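Ticket: Protest march map and crowd count page not updating
Opened by: Guido Orlandini, live desk
Product: Vimia page publisher
Priority: High
Status: Closed

Opened 3rd July, 09:14

Our live page on the fuel price protests in Lozano is stuck. The text posts go out fine, but the count of arrests under the map still reads 2,054. The police statement this morning gave 2,486 and I entered that number at 08:40. Readers are writing in to say we have it wrong. The route map also shows the old march, the one that ended at the bus station.

Steps I tried before opening this:

1. Saved the fact box again and pressed Publish. The editor shows 2,486, the public page does not.

2. Opened the page on my phone with Wi-Fi off. Same old number.
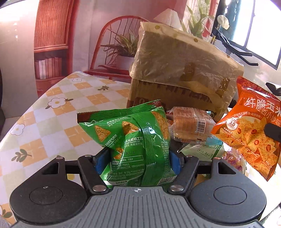
3. Removed the fact box and put it back. The public page did not change at all – the box never went away.

Reply from Vimia support, 09:31

Thanks, Guido. Text posts and fact boxes are sent out by separate jobs, so one can stop while the other keeps running. Please send the page number and tell us if anyone has the fact box open in a second window. Please do not delete the box again for now.

Guido Orlandini, 09:38

Page number is 13. The night editor had it open on the Aten desk and left without closing it. I can't close it from here, it says "locked by another user".

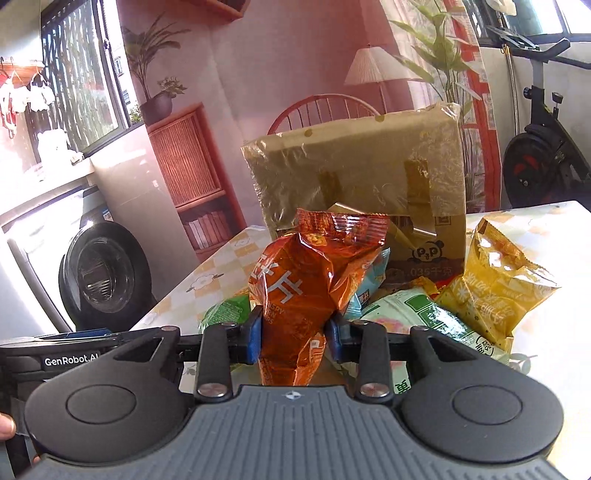
Photo: Tolel

Reply from Vimia support, 09:52

That lock is the cause. The night editor's session kept an old draft, and the box job has been waiting on it. We have cleared the lock on our side. Please do the following:

1. Sign out and sign in again.
2. Open the fact box and check the number before you save.
3. Publish the box first, then the map.

Guido Orlandini, 10:05

Number is now right on the public page. Map is still the old one.

Reply from Vimia support, 10:17

The map has 2 saved versions and the page points to the first. Under Map, choose Versions, pick the newer one and press Use This Version.

Guido Orlandini, 10:22

Done, new route is showing. I have added a correction line to the top of the page. Can locks time out on their own? The same thing happened in October during the election count.

Reply from Vimia support, 10:40

Yes. An admin can set this under Newsroom, Sessions, Idle Time. It is off on your account. Closing this ticket – reply here to reopen it.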